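Hi, I'm Yuzuki Sakamoto and I run Clumari, a tiny snack shop in Trindadby. I started it with 20 boxes of rice crackers and my aunt's old cash register, and we've been open three years now (still the same register!). 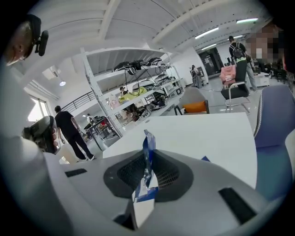 A blue and white packet, up close

We pack every order ourselves – last year that was 3,131 parcels, and my handwriting got worse with each one. Most go to Fatusthorpe, where folks really love their seaweed. 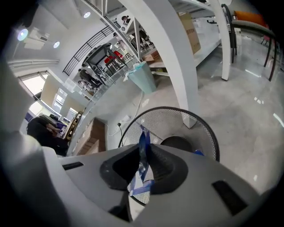 Page last changed: April

Come by on Saturday if you're near. I'll have the tea on, and there's usually something new to try.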